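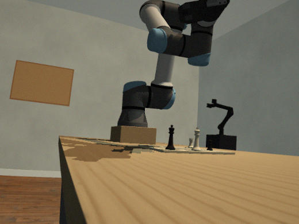
Department of Mechatronics Engineering, Robotics Laboratory

Student Project Report: Setup and Upkeep of the Simulated Chess Cell

Prepared by Fadime Yurt and Hemant Kanaujia
Project advisor: Nevzat Çınar

1. Purpose

The chess cell is a simulated workstation used in the second-year course on manipulator programming. It had been passed down through several project groups, and its settings were spread over a number of unrelated files. The present project was assigned in January. Its aims were to put the cell in a known state, to correct the faults reported by course users, and to leave written instructions for its upkeep.

2. Description of the Cell

The main arm is mounted on a wooden block at the back of the table, with the chessboard beside it. Its joints carry blue caps, and the gripper is black. A smaller black arm stands on a pedestal behind the table. For setup work the board is reduced to four pieces: a black king, a white rook, a tall white piece and a small black one. The two tall pieces with the short rook between and behind them make a useful test of clearance. In the waiting pose the upper part of the arm is folded and the gripper is held high above the board.

The cell is started through Ponel, the department's scene loader. Motion files are kept in the Gridport directory, which is open to all enrolled students.

3. Setup Procedure

3.1 Base position. The arm base and the mounting block were stored as separate objects with separate origins. When a user moved the block, the arm stayed behind. Both were placed under one parent, and the origin was set at the center of the top face of the block.

3.2 Tool center point. The value in the old file belonged to an earlier gripper and was 13 mm too short. It was replaced with a value measured from the gripper model.

3.3 Board frame. The board is located by three corner points. These must be taught again after any change to the table height.

3.4 Waiting pose. The pose was saved by joint angles, so that it no longer depends on the board frame.

4. Faults and Repairs

The most frequent complaint was that the gripper struck the tall pieces while reaching for the rook. Tuncay Kurtuluş reviewed the logs and traced the fault to the approach height, which had been set for pawns only. The height is now taken from the tallest piece on the board.

A second fault was a slow drift of the wrist during long runs. Rounding in the stored joint values was the cause, and the values are now kept at full precision.

After these repairs the cell completed 228 pick-and-place moves without a collision.

5. Upkeep

The group recommends that the cell be checked every 10 class sessions. The check consists of loading the four-piece layout, sending the arm to the waiting pose, and comparing the joint readings with the sheet in Gridport. Changes should be entered in the log with the name of the student responsible.

The smaller arm was outside the scope of this work. Sibel Bozkurt will take up its configuration next term.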